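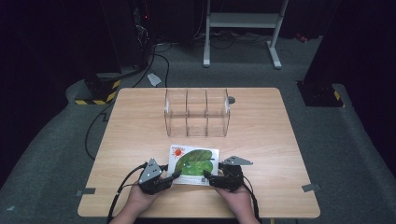 A picture card at the table, with the clear organizer behind it.

Who was Tsutomu Kudo, and why can't I stop humming him?

January 5, 2022

Happy new year, everybody! I know I promised a post about my favorite albums and it's coming, I swear, but I spent the whole holiday break with my nose in one book and I need to talk about it before it all leaks out of my head.

The book is "The Ferry Songs and Other Verse" by Tsutomu Kudo. It's from Bemelari, a tiny press that I'd only known for translated plays, and it collects 189 poems and song lyrics, with a long life of the author at the front by Kiri Baxter. I got it because Kiri gave a talk at the library in May and I bought a copy on the way out, mostly because I'd eaten a lot of the free cheese and felt guilty. Then it sat on my nightstand under a flashlight until Christmas week.

So, the short version of the life. Kudo was born in Yagi, upstairs from his uncle's hardware store, and came over to Velley with his mother when he was ten. He went to school there, badly. He had a stammer that went away when he sang, and the choir teacher was the first adult who figured that out. After school he worked on the ferry as a ticket taker, and that's where the songs started. He'd make up verses about the passengers on the backs of unused tickets and sing them to the crew on the last crossing at night (the crew apparently begged for the rude ones, and Kiri prints a few of those in the back, and yes, they're very rude).

What I love is that he didn't think of himself as a poet at all for years. He thought he was a guy who made up words for tunes that already existed. That's pretty much how it worked too. He'd take a hymn or a dance tune or something off the radio and hang new words on it, and since everybody on the boat knew the tune, everybody could join in by the second verse. Kiri has gone to enormous trouble to work out which tune goes with which lyric and she lists them at the bottom of the page. There are ten she couldn't match to anything. If you grew up in Velley and your grandmother used to sing something about a goat on the upper deck, please get in touch with her!

Then he met Crescencio Carrillo, who played accordion at the dance hall by the landing and could write music down. This is the part of the book that reads like a novel. They were a songwriting team for a little over six years and they fought for most of it. Carrillo wanted love songs because love songs sold as sheet music. Kudo wanted songs about the ticket window. The compromise was "Window Two," which is a love song sung through a ticket window, and it was the closest thing to a hit they ever had. I've read the lyric maybe thirty times now. The man at the window never says anything to the woman except the price of the fare, over and over, and somehow by the last verse you're a wreck.

They split up over money, like always. It was over the rights to one song, and it wasn't even a good one. Kiri is very fair to both of them, more than I would have been. Carrillo comes off as vain and generous in equal measure. He kept Kudo's name on the sheet music even after the two of them weren't speaking, which he didn't need to do, and he also told people at parties that he'd written half the words, which he hadn't.

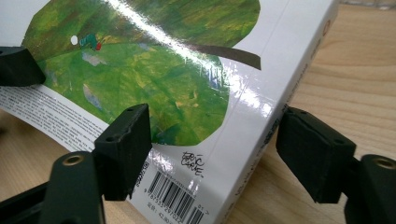

Back cover, with that big green leaf.

After the split Kudo goes quiet for a while, and when he comes back he's writing things that don't have tunes. These are the poems in the second half of the book, and I'll admit I was nervous about them. I like songs. I like knowing where the beat is. But the first one, "Low Tide, Velley," got me right away, and I think it's because he never really stopped hearing music under the lines. You can feel him breathing where a singer would breathe. Read it out loud and you'll see what I mean. (I read it out loud in the kitchen and my sister asked who I was on the phone with.)

The magazine that took most of them was called Sumenus. I had never heard of it. It ran out of a spare bedroom and was edited by Yasuo Higuchi, who sounds like he was a terror. He sent Kudo's first batch back with every adjective circled. Kudo sent them again with every adjective still there and a note that said he'd paid for them. Higuchi printed the lot, and the two of them wrote to each other for the rest of Kudo's life.

And wow, did they write. There are 1026 letters in the archive at Velley, counting both sides, and Kiri read every one. She quotes them all through the biography and they're the best thing in it. There's a run where they argue about whether a line can end on the word "of." It goes on for a whole winter. Higuchi breaks his wrist in the middle of it and keeps going with his other hand, and in the notes Kiri complains, very politely, about his handwriting from that point on.

I do have a few gripes, so let me get them out.

The notes are at the back and I hate that. I had two bookmarks going the entire time, and I still lost my place. The tunes are at the bottom of the page where they belong, so why not the rest of it?

There's also a chapter on the wartime songs that I found hard to follow. A lot of people come in all at once, half of them with nicknames, and I had to keep flipping back to see who "the Deacon" was. (He's the ferry engineer. He wasn't religious. I've saved you twenty minutes.)

And I wish there was more about Kudo's wife. We get a wedding, a house with a bad roof, a son, and then she's sort of in the next room for a hundred pages. Kiri says in the preface that hardly any of her letters survive, so I understand there's only so much you can do. But there's one poem, "She Keeps the Lamp Account," where you get a glimpse of a very funny and very tired person adding up bills, and I wanted a whole chapter about her.

The son is Shinji Kudo, and he wrote the afterword. It's only four pages. He talks about his dad rehearsing new verses while shaving, and about how nobody in the house was allowed to whistle before breakfast in case it knocked a tune out of his head. He also says his father hated being called the Ferry Poet and would cross the street to avoid a man at the newspaper who'd come up with it. Then the publisher went and put ferries in the title! I'd love to know how that meeting went.

I asked Kiri about it, as it happens, because I emailed her over the break with a question about "Window Two" and she wrote back the same afternoon. My question was about the third verse, where the fare changes. In the first two verses the price is one number and in the third it's higher, and I'd assumed it was a slip, or that he needed the extra syllable. She says the fare really did go up that year, and people in Velley were furious about it, and the verse used to get booed in a friendly way at the dance hall. So what I'd been reading as a sad little detail about time passing was also a joke about ticket prices. I've been thinking about that ever since.
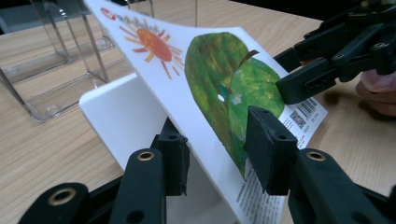
It made me go back through the whole first half looking for other things I'd taken too seriously. "The Bishop's Umbrella" is clearly about somebody real. "Eleven Cents" I used to think was about poverty, and now I think it might be about a vending machine. I'm less sure about "Goodbye, Upper Deck." I'd been reading it as a farewell to a friend who died, and there's a letter to Higuchi that backs that up, but there's another letter a month later where he says it's about the ferry company taking out the benches. Maybe he told different people different things. Maybe he wrote it about the benches and then somebody died and it turned into the other song. I've had that happen with songs I only listen to, so I can believe it happens to the people writing them.

If you want to try him without buying the whole book, start with "Window Two," then "The Goat Song" (not its real title, but you'll find it), then jump ahead to "Low Tide, Velley" and "She Keeps the Lamp Account." Skip the long one about the harbor opening for now. He was paid to write it and it sounds like it. Even Higuchi didn't like it, and he tells him so in a letter that's longer than the poem.

As far as I can tell there's only one recording of the old dance hall songs, by a choir, and it's too slow. These need an accordion and people talking over them. My friend Dana plays a little and I've been working on her. We got through most of "Window Two" at her place on New Year's Eve, with me singing and her hunting for the chords, and it was terrible and I want to do it again.

Okay, that's plenty from me. The albums post is next, probably in a week or so. If any of you have read Carrillo's memoir, tell me in the comments whether it's worth tracking down. Kiri calls it "unreliable and delightful" in the notes, and the only copy I can find costs more than my winter boots.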